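Skundarstead Open Textbooks

Home Browse titles For instructors Adopt a book Contact

Search this book Go

Office Practice: A First Course
Chapter 4
The Personal Work Surface

Hutitz edition, revised August 2024

Most office work is still done at a desk. Records may be kept on a server and meetings may be held by telephone, but the person who does the work sits down at a flat surface with tools on it, and the condition of that surface affects how the work goes. This chapter is concerned with the desk of a single worker. Shared tables, reception counters, and mail room benches are treated in the next chapter.

By the end of the chapter, students should be able to name the working zones of a desk, sort common supplies by how often they are used, choose a suitable container for each group, and prepare a desk for another person to use. Students who already hold an office position should carry out the exercises at their own desk, with the permission of their supervisor.

4.1 The Desk as a Working Space

A desk has a limited area, and every object placed on it takes some of that area away from writing, reading, or typing. The first task is therefore to decide what the surface is for. A clerk who opens mail needs a wide clear space in front and a place to set finished items. A clerk who answers the telephone needs a small writing space, a pad within reach, and very little else. Two people in the same office, with the same furniture, may need quite different arrangements.

Narrow desks require particular care. On a deep desk, objects that are seldom used may be pushed to the back and left there. On a narrow desk the back edge is still within the worker's reach, and anything standing there remains part of the working area. It is better on such a desk to think in terms of left, center, and right, and to use the space under the top and along the front edge as well. A shelf below the surface can hold paper or a bag. A hook on the front edge will hold headphones, which otherwise tend to lie across whatever the worker needs next.
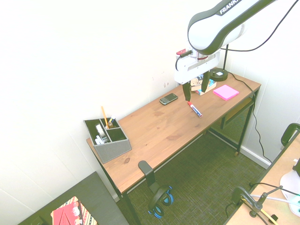

The three zones are used in the following way throughout this book. The center zone is kept for the task in hand. The zone on the side of the writing hand is for tools that are picked up many times in an hour. The remaining zone is for storage in containers and for items waiting to be dealt with. Left-handed students should reverse the usual arrangement and should not feel bound by the way a desk was set up when they came to it.

Power cables deserve mention at this point. A lamp, a charger, or a stand that needs power should be placed near the end or back of the desk closest to the outlet, so that its cable leaves the surface by the shortest path. Cables should never cross the center zone. They should not lie on the floor where a chair will roll over them, and a cable with a damaged cover should be reported at once.

4.2 Sorting Small Supplies

Small supplies cause more disorder than large ones. A stapler is seldom lost, but pens, markers, clips, and pads of notes travel from desk to desk and settle wherever there is room. In the Faltlow survey, which earlier editions of this book described at length, 144 office workers were asked to empty their desk containers and sort the contents. Of these workers, 95 found at least one pen or marker that no longer wrote. Many had kept such an item for months and had put it back each time it failed.

Sorting should be done with the whole surface cleared. Take everything out, test each pen and marker on scrap paper, and discard what does not work. Group what is left by use: writing, marking, fastening, cutting, and notes. Then set aside a working number of each. One pencil and two or three pens are enough for most positions. The rest should be returned to the supply cabinet, where other people can find them.

Containers come after sorting. A worker who buys an organizer first will usually fill it, and the amount kept will be set by the size of the container. Fabric containers are quiet and light, and they do not scratch a wooden top. Wire mesh lets the worker see what is inside. A divided container suits a person who keeps several kinds of supplies in small numbers. An open bin suits a person who keeps many of one kind – a teacher or a trainer, for example, who uses a large number of colored markers.
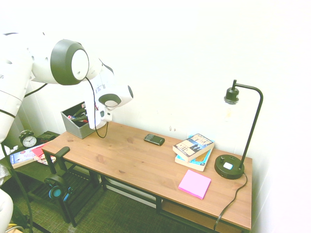

Placement is the next question, and it should be settled by use. A container for pens does well at a back corner, where it can be reached without leaning over it and where a sleeve will not catch it. Items that lie flat may come further forward. On the desk shown in this section, the gray fabric bin of pens and markers stands at the back left corner, the two paperback books are stacked to the right of the phone, and the pad of pink sticky notes lies toward the front right. A right-handed worker could take a note from the pad without moving the books. The same worker might wish to turn the upper book so that the stack sits square, as an uneven stack slides easily when something is set on top of it.

Books and printed manuals should be kept on the desk only while they are being consulted. When the task is finished they belong on a shelf, with any needed pages marked by a note that extends beyond the edge. Sticky notes are for short-term reminders. They should not be used to record telephone numbers, account details, or anything that must be kept for longer than a day.

4.3 Terms Used in This Chapter

Work surface: the top of a desk or table on which tasks are performed.
Center zone: the area directly in front of the seated worker.
Working number: the quantity of a supply kept at the desk for ordinary use.
Handover: the preparation of a desk for use by another person.

Exercise 4A. Draw the top of your own desk to scale and mark the three zones. Show the position of each container and each cable. Exchange drawings with another student and suggest one change in writing, in no more than 100 words.

Section 4.4 takes up the handover of a desk at the end of a shift, beginning with the Hendricks checklist.

Reader comments (3)

Ekaette Chukwu
I assign this chapter in the second week. The drawing exercise takes my students roughly a full class period, so instructors may wish to plan for that.

frontdesk_m
Is the Hendricks checklist available as a separate page? I would like to print it for our office.

R.T.
Section 4.1 was helpful. Please consider adding more on desks for left-handed workers. One sentence is not very much.

Previous chapter Contents Next chapter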